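Brasberg Diesel and Truck Club
Minutes of the regular meeting, Aug 31, 2022

The meeting was called to order at the Giltis shop by Konrad Gajewski, who chaired. Hsiu-ying Tsao took the minutes. Minutes of the last meeting were read and approved with one correction: the torque spec given for the transfer case drain plug should have been for the fill plug.

1. Cooling problem on the club truck

Konrad reported on the tow test. With the loaded car trailer on the long grade, coolant temperature climbed steadily from the bottom and the fan clutch did not come in until very late. He backed off before the top. Transmission temperature stayed normal the whole way.

The thermostat was pulled and checked in a pot of water with a thermometer. It opened fully and closed again without sticking. The radiator was flushed in the spring and flow looks good. The outside of the fins is another matter, with a mat of dirt and oil packed between the intercooler and the radiator on the driver side.

Discussion followed on whether to replace the fan clutch now or clean the stack first and test again. Hsiu-ying was in favor of cleaning first, as changing both together would leave the club not knowing which part was at fault. Two members thought the clutch was worn out regardless, given that it spins freely by hand with the engine hot.

Agreed: Clean the stack from the back side with the intercooler out. Repeat the same tow with the same trailer. If the temperature still climbs, order the clutch.

2. Fuel filter supplier

The club has been buying filters from Fadari. The last order came to $165 with shipping. Pawłowska quoted $130 for the same quantity delivered. Konrad has cut one of each open. The pleat count and the end caps were much alike, but the drain valve on the cheaper one was stiff and had a rough edge on the thread.

A member asked if the water separator ratings matched. They do on paper. Nobody present had run the Pawłowska filter through a winter.

Motion to buy one order from Pawłowska, use them on the club truck only, and review in January. Moved, seconded and carried. Members who want to keep using Fadari filters should order on their own until then.

3. Dyno day

Space on the dyno is confirmed. There are 27 trucks signed up and the operator can run 42 pulls in the time we have booked. Most owners want two pulls. After discussion it was decided that each truck gets one pull, and the remaining slots will be given out in sign-up order. A truck that is not strapped down and ready when called goes to the end of the line.

Rules carried over from last time:

Tires must be free of cords, plugs in the sidewall and studs.
No coolant, oil or fuel leaks. Trucks will be looked over before they go on the rollers.
Tune files are to be loaded before arrival. No flashing in the staging lane.
Hood open, bed empty, hitch removed.

Konrad will print the sheets for recording boost, exhaust gas temperature and peak numbers. Hsiu-ying asked that the correction factor be written on every sheet this time. Last year's results could not be compared with each other for that reason.

4. Shop tools

The large torque wrench is back from calibration and is in the locked cabinet. It read low at the top end before adjustment. Anyone who used it on head studs in the spring should talk to Konrad.

The injector puller is still missing its long bolt. The boost leak tester has a split coupler and has been tagged. A new coupler will be bought out of petty cash. 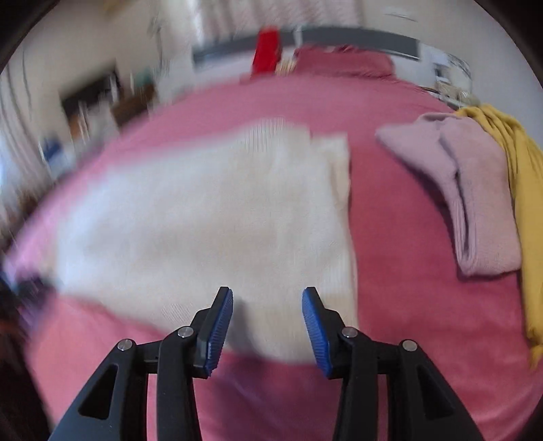 Members borrowing tools are reminded to sign the book both when taking a tool and when returning it. Four entries from the summer have no return signature, although the tools are on the shelf.

5. Web page

The build log for the club truck has not been updated since the turbo was refitted. Hsiu-ying has the notes on the actuator calibration and will type them up. She asked for anyone with readings from the first drive to send them to her, including the ones taken before the charge pipe clamp was tightened.

6. Other business

A member asked about switching to a heavier oil for towing. No decision. Konrad suggested sending in an oil sample at the next change and looking at the report first.

The compressor in the back bay needs its belt replaced. Konrad will do it.

Action items

Konrad: intercooler out and stack cleaned, tow test repeated, dyno sheets, compressor belt.
Hsiu-ying: filter order, e-mail to dyno entrants with the one-pull rule, build log.
Open: long bolt for the injector puller.

The meeting was adjourned. The next meeting will be at the Giltis shop, with the date to be sent by e-mail.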